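I get the same handful of emails about the August fault every week, so I've put the answers in one spot. If you've got the Wumau pair set up for table clearing and something's gone strange, start with the first one.

## What went wrong, in plain words?

The right arm stopped letting go. It would pick something up off a plate, swing across to the drop spot, and then just hang there with the fingers shut. After 15 seconds it timed out, decided the job was done and headed back for the next bit of rubbish, still holding the first. You can guess how that ended (crumbs everywhere, one very surprised me).

## Was it the gripper?

That's what I thought too! I swapped the fingers, cleaned everything and lost a whole arvo to it. The gripper was fine. The trouble was the cable. On my setup it had too little slack near the elbow, and when the arm reached for the far side of the tray it tugged the plug just enough to drop the "open" message.

## Does it happen with every item?

No, and that threw me for ages. Bowls close to the arm never set it off. Wrappers on the far plate did it all the time, so I blamed the wrappers. I ran 300 pickups on the near side without a single fault, then got 8 in one sitting once I moved the plate back.

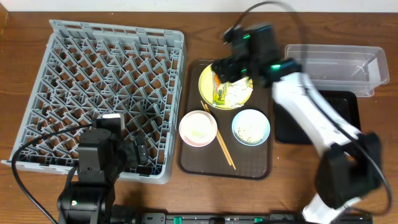

*Right arm over the snack wrapper on the yellow plate, with its cable looping up behind the wrist and around the elbow.*

## How do I fix mine?

Power off both arms first, please. Then undo the clip nearest the elbow, give the cable a bit more slack and move the arm by hand through its full reach. If the plug shifts at all, keep going. I also changed the Enus script so a timeout now means stop and wait for a human. It should've been like that from day one, and that part's on me.

## Is it safe to reach in while it's stuck?

Nope. A stuck arm can still move when the timeout ends, and I've had my knuckles rapped finding that out. Hit the stop button, wait for the arm to settle, then take the item out.

## Do I need the Marinescu bracket?

Only if your cable keeps creeping back. I tried one and it's pretty good, but a loose clip does the same job on my bench.

## Does the left arm need the same fix?

I haven't seen the fault on mine. Check the plug anyway while the power's off, and if yours does play up, send me the log from the Jurnberg folder with the time of day it happened.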